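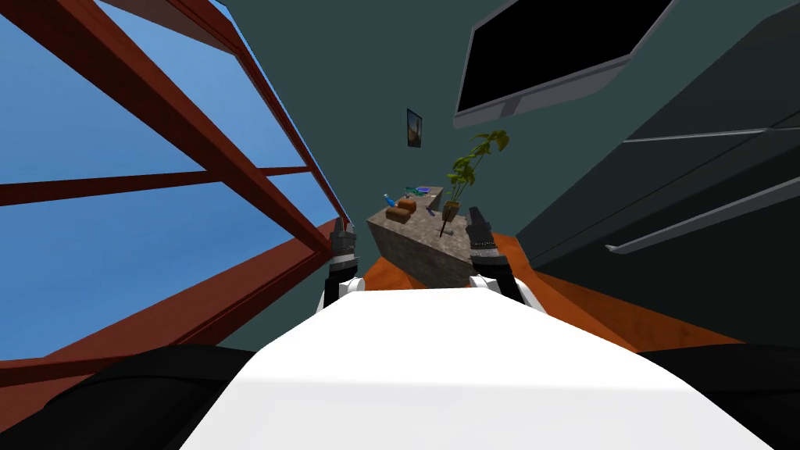 Heltico Open Day at Trovano: Frequently Asked Questions
Updated Sep 8, 2024

Will I see a real robot?
Only standing still. The demonstration runs in simulation on a large screen, with the Heltico software driving a two-armed robot around a computer-made room. We asked for live hardware and were told next year. We were told that last year too.

So what does it do?
It works at a stone-topped table with a few small household things and a potted plant on it. The task list names picking up, moving and putting down. If you came for cooking or laundry, neither is on the program.

Is it running by itself?
Partly. Some runs are driven by an operator and some are not, and the presenters don't always say which. Ask before the run starts – you get a straighter answer then.
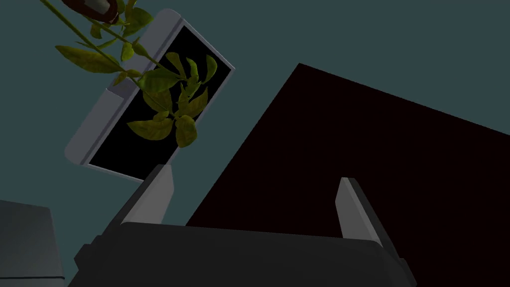
Can I choose the camera view?
Yes, at the second station. The view from the gripper is hard to read at first, and it makes some people queasy. The view from the top of the robot is easier to follow.

How often does it fail?
The handout says 20 good runs out of 22. It doesn't say who picked the 22, or what counts as good. We have asked Hinojosa, who printed it, for the full log. 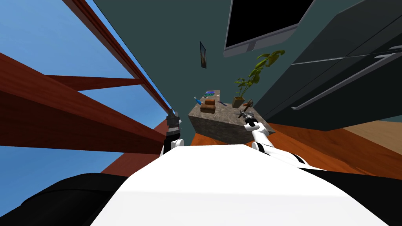 Does success on screen mean it would work in my kitchen?
No, and be wary of anyone at the Flekirura booth who suggests it. Simulated objects don't leak or stick to things unless somebody programs them to.

Do I need to book?
Yes. There are 200 places, 34 of them held for schools. Each session covers both stations.

Can I bring my own object for the robot to try?
No. See the first answer.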